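Home | About | Meetings | Minutes | Contact

Horent Building Project: Minutes of the Interior Design Meeting

Posted in June by Meifang Cui
Last updated: June, 4:15 p.m.

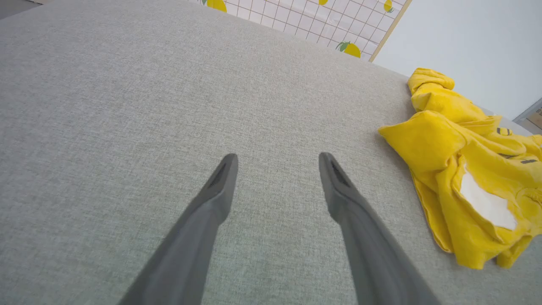

The meeting opened at 9:30 a.m. in the upstairs office at Horent. Géza Mészáros chaired and Meifang Cui took the minutes. Also present were two people from Nundel (millwork), one from Xue (lighting) and the restaurant's operations manager. The kitchen consultant sent apologies and a written note, which was read under item 5.

1. Minutes of the last meeting

Accepted with one correction. Under floor finishes, "honed" should read "brushed." Meifang to reissue the page.

Matters arising: the sample of the entry tile has come in and is on the shelf by the plan chest. The operations manager asked that it be left there until the owners have been in. The question of the coat closet was carried over again and is taken under item 3.

2. Dining room layout

Géza went through revision D of the plan. The total is now 508 square feet for the main dining room, not counting the bar side. The earlier drawing had included part of the corridor to the restrooms by mistake and the seat count was worked out on that basis. On the corrected area the plan shows 36 covers in the main room.

The operations manager said the lease budget was done on a higher number and asked whether the two round tables near the front window could be swapped for a run of two-tops. Géza said they could, but the server route from the kitchen door would then pass behind occupied chairs on both sides. He would prefer to keep at least one round table, since larger parties were in the original brief.

There was a long discussion. Agreed to draw both versions, one with both round tables kept and one with a single round table and two-tops along the window. Clear aisle widths are to be marked on both so that the owners can compare them on paper. No change to the accessible route in either version.

The host stand moves to the left of the door in both versions. The power outlet for it moves too. Xue to note.

Action: Géza, both drawings before the next meeting.

3. Millwork

Nundel presented shop drawings for the bar front, the wine wall and the service station.

Bar front: the curved end has been redrawn with a larger radius. The first version could not be made from the specified veneer without splitting it at the joint. Géza is content with the new radius. The footrail brackets are not shown and need to be. Nundel will add them and will confirm how they are fixed through the panel.

Wine wall: the shelves were drawn with a depth of 14 inches and the schedule says 12. Nundel had followed an older schedule. It was agreed to go with 12. The rolling ladder is deleted, as decided in the spring, and should come off the elevation as well as the plan. It is still on the elevation.

Service station: the operations manager wants a closed bin for menus and a drawer with a lock. Nundel can do both within the current width. The point-of-sale screen sits on top and needs a cable hole at the back left corner. The supplier of the screen has not sent dimensions. Meifang has asked twice and will ask again.

Coat closet: Géza proposed leaving it out and using wall hooks with a shelf over them in the entry. The operations manager did not agree. Winter coats on hooks would narrow the entry, and the owners had asked for a closet at the start. Nundel suggested a shallow closet with front-to-back pegs, which would take up less of the entry than the one drawn. Géza will look at it — he was not sure about the door swing.

Action: Nundel, revised shop drawings. Géza, sketch of the shallow closet.

4. Lighting

Xue reported that the pendants over the bar have a longer lead time than quoted. The supplier now says 4 weeks more. This would put them after the ceiling painting but before the final clean, so it does not change the schedule as long as there is no further delay. Xue has an alternate in a similar size and will bring the cut sheet next time. Géza asked that nothing be substituted without his written approval.

Dimming: three zones in the dining room, one at the bar, one in the entry. The restrooms are on their own switch with a sensor. The operations manager asked for a single preset button for cleaning, with everything at full. Xue said that was included.

The wall lights along the brick side were raised on the last revision and now clash with the top of the mirror. They are to go back to the earlier height. Electrical boxes have not been set on that wall, so there is no rework.

5. Note from the kitchen consultant

Read by Meifang. The main points were:

The pass window is to be kept at the height shown on the signed drawing. A request to lower it had come through by phone and the consultant does not support it. The operations manager said the request was his and he withdraws it.

The swing doors need a vision panel in each leaf. The door schedule shows a panel in one only. Meifang to correct.

Noise from the dish area into the dining room remains a concern. The consultant asks for insulation in the full height of the partition. Géza confirmed it is already in the wall type but said he would check that the contractor has priced it.

6. Color and finishes

The wall color for the main room was reviewed on large painted boards in daylight and again with the blinds down. The warmer of the two greens was preferred by all present. It goes to the owners as the recommendation. The cooler one was felt to look dull in the evening.

The bar top remains open. The price for the stone is $400 over the allowance. Géza will ask whether a thinner slab with a built-up edge brings it down. If it does not, the owners will be asked to decide between paying the difference and going to the second choice.

The ceiling stays as specified. A suggestion to paint the ductwork in the wall color was discussed and dropped.

7. Signs and menus

Jarkia has sent a first layout for the exterior sign. The lettering is larger than the landlord's rules allow. Meifang has sent them the rules and they will resubmit. The menu covers are outside this project and will be handled by the operations manager directly with Jarkia.

8. Schedule

No change to the opening month. The contractor wants the millwork drawings signed off by the next meeting, which depends on item 3. Framing inspection is booked. Géza will attend.

9. Other business

The office door code has been changed. Ask Meifang.

Site visits should be arranged through the contractor's site office and not by turning up — there was a complaint.

The meeting closed at 11:40 a.m. Next meeting at the same time and place, with the owners attending for items 2 and 6.

Minutes taken by Meifang Cui. Corrections to her before the next meeting, please.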